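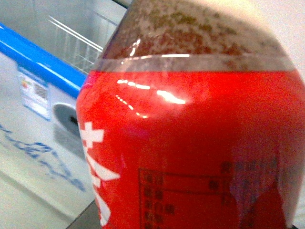 Cola going flat what am I doing wrong?

gruber_b
Posted Fri 14 June

I buy cola in the big bottles now. We drink it slowly, two people, one glass each with dinner. By the third night it's sweet brown water. Cap is on tight every time. I keep it in the fridge door, standing up. Is there a trick or should I go back to cans?

poonam_u

Cans. I went back and forth on this and for two people a big bottle never works out. You lose gas every time you open it, and the emptier the bottle, the more space there is for the gas to go into. The cap isn't your problem.

mudport_dan

Squeeze the air out before you put the cap on. Push the sides in until the soda is right up at the neck, then cap it. My mother did this and so do I.

kettleside

Please don't do that. The bottle wants to pop back to its normal shape and the gas comes out of the drink to fill it. You end up with a round bottle and flat soda. Try it with two bottles next to each other and you'll see.

mudport_dan

I've done it for years and mine is fine on day four.

kettleside

Then it would be better on day four without squeezing.

poonam_u

Agree with kettleside. Also the door is the worst spot in the fridge. It gets warm every time you open it and the bottle gets shaken. Put it at the back of the bottom shelf. Cold soda holds its gas much better than warm.

gruber_b

Bottom shelf is full of vegetables but I can move them. Does it matter if it lies down?

poonam_u

Standing is better. It might leak lying down if the cap isn't perfect, and then you have sticky shelves. Ask me how I know.

tallglass

What about those pump caps? I have one from Widmer that you screw on and pump up to 50 times. Bottle gets rock hard.

kettleside

They make the bottle hard with plain air. That doesn't do much for the fizz. It does hiss nicely when you open it, so people think it worked.

tallglass

Mine tastes better with it than without. I'm not going to argue chemistry.

mudport_dan

Same.

gruber_b

Another question. Half the time it foams over when I open a new one. I carry it home on the bike, so that's probably part of it.

poonam_u

It is. Let it stand in the fridge overnight. When you open it, turn the cap just until it hisses, wait for the foam to drop, then turn a little more. Hold it over the sink the first time. And tilt the glass when you pour. If you pour straight down onto ice you knock out a lot of the fizz before you even drink it.

kettleside

Rinse the ice first too. Frosty ice foams like crazy.

redcap524

Check the date on the bottle. Plastic lets gas through slowly even when it's sealed. I got some at a discount store last December that were weak right out of the bag. Smaller plastic bottles are worse for this than big ones.

gruber_b

Date is fine. I moved it to the back of the bottom shelf and stopped squeezing (yes, I was squeezing). Third night was drinkable. Not like new, but drinkable. I'll finish the bottles I have and then get cans.

mudport_dan

Still squeezing here.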